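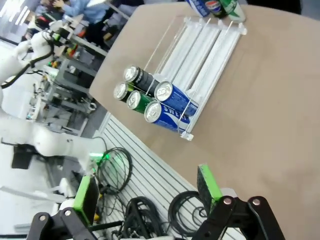
Can racks win over the drinks shelf at Candness

September 3, 2023

Anyone who has ever reached to the back of a crowded shelf for the one soda they wanted, and brought three others down with it, will have some sympathy for what the people at Candness have been up to lately. The small corner shop is giving up its old flat drinks shelves and going over to gravity racks, those sloping white and clear dispensers where you load the cans in at the back and pick your drink from the front.

The idea came from Eyvindur Bech, who has run the shop long enough to remember when it sold mostly newspapers and string, and who will happily tell you about both if you have a few minutes (bring a coffee). He had been grumbling about the drinks shelf since last December, when a whole row of cans went past their date behind a newer delivery and had to be thrown out.

"You put the new ones in front when you are in a hurry, everybody does it," Bech said. "And then the old ones just sit there in the dark, poor things, and you find them when you are looking for something else."

With a rack, the new cans go in behind the old ones, so the oldest can is always the next one sold. Each lane takes one kind of drink, and a clear stop at the front keeps the first can from going any farther until a customer lifts it out. Bech picked a design from Busix with see-through dividers between the lanes, mostly, he says, so that he can tell from the register when a lane is getting low without having to get up.

The trying-out has been done on a big tan table, with whatever cans were handy. There were blue ones and green ones and black ones, and a good deal of discussion over which belonged beside which. Bech would like the colors to run from light to dark. His business partner, Custódio Prata, would like the most popular drinks on the left, where he believes people look first, and the two of them have been going back and forth about it very cheerfully for weeks. 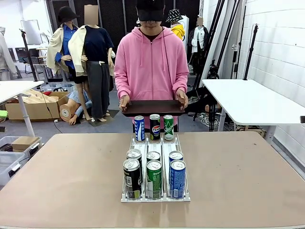
Three more cans lined up at the back end of the rack, Pepsi in the middle, with two already in each lane.

Prata has also been the one to worry about the loading, and it's a fair worry, as anyone who has filled one of these things will know. Cans that lie on their sides roll nicely but take up a lot of width, and cans that stand upright fit snugly but need a bit of slope and a smooth floor under them or they stop halfway and sulk. The partners tried them both ways. For now they are leaning toward standing the cans up, because shoppers can read the names more easily, though Prata would still like one rack on its side for the bottom shelf.

The shop plans to put in 20 racks altogether, enough to hold roughly 500 cans once everything is full. The first ones will go in the cooler beside the door, and the rest will follow along the Patrício Street side, where the potato chips are now. The chips are moving next to the bread. Bech asks regular customers to please be patient with him about the chips.

Prices on drinks are staying where they are, and there will be a little more choice too. Iced teas and a few imported drinks that never got a proper place on the old shelves will each have a lane of their own, and a sheet of paper is taped up by the register for suggestions. It had a fair number of names on it when we stopped by, several of them in the same handwriting.

The old shelves are solid and still have plenty of life in them. They have been promised to the Fludo community pantry down the road, which has been storing its canned soup and beans in cardboard boxes and is very glad of the offer. Anyone with a pickup and a free hour to help carry them over is welcome to leave a name with either partner.

Candness will stay open while the work is going on, although the cooler by the door will be switched off for a morning and cold drinks will be sold from the back counter until it is running again. Prata says to just ask, and he'll fetch you one.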